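Villine Block Library: Frequently Asked Questions

The Block Library lends sets of plain coloured building blocks to nurseries, schools, day centres and families in Villine and the surrounding villages. Please read the answers below before contacting the desk.

Who may borrow from the library?
Any household, school or registered group within the Villine area may join. Membership is free of charge for households. Groups pay a yearly fee, which is set each July and displayed at the desk.

What is in a set?
There are two sizes. The Gutau set holds 200 blocks and is intended for groups. The Magsi set holds 30 blocks and is suitable for use at home. Both contain a mixture of cubes, half cubes, long bars and tall slabs. A printed contents sheet is kept inside the lid of every box.

How long may a set be kept?
Household loans run for 12 days. Group loans run until the end of the current school term. A loan may be renewed once, provided that the set has not been reserved by another member.

How do I reserve a set?
Reservations are made through the Stokulix booking page or in person at the desk. Telephone reservations are no longer accepted. You will be given a collection time when the booking is confirmed. Sets not collected by 5 pm on the agreed day are returned to the shelf.

Are the blocks suitable for very young children?
The sets are intended for children aged three and over. Groups with younger children should ask for the large-piece box, which is kept separately and may be used on the premises only. An adult should be present whenever the blocks are in use.

How should the blocks be cleaned before they are returned?
Wipe each block with a damp cloth and a little washing-up liquid, then dry it with a clean towel. Blocks must not be soaked, placed in a dishwasher or left on a radiator. Bleach and scouring pads damage the colour and should not be used. Please make sure that all pieces are fully dry before the lid is closed.

Will I be charged for marks and scratches?
No charge is made for ordinary wear. Blocks that have been in circulation for several years will show small pits, pale flecks and some lightening at the corners, and these remain fit for use. 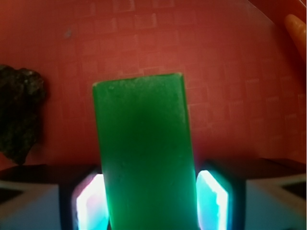
A charge may be made where a block has been cut, burned, drawn on with permanent ink or broken so that an edge is sharp. Members who find such damage on collecting a set are asked to report it on the same day, so that it is not recorded against their own loan.

What happens if a block is lost?
Please tell the desk when the set is returned. Up to two missing pieces are replaced from our spares without charge. Beyond that, each piece is charged at the rate printed on the contents sheet. If a lost block is found later, it may be handed in at any time and the charge will be refunded.

Can I ask for particular colours?
Members may state a preference for green, red, blue or yellow on the booking form. We hold some 449 loose spares and will make up a single-colour box where stocks allow. Such requests require a week's notice.

Do you accept donated blocks?
Donations are welcome if the blocks are clean, unbroken and of the same sizes as our own. A sizing gauge is available at the desk. Items that do not match cannot be stored and will be offered back to the donor.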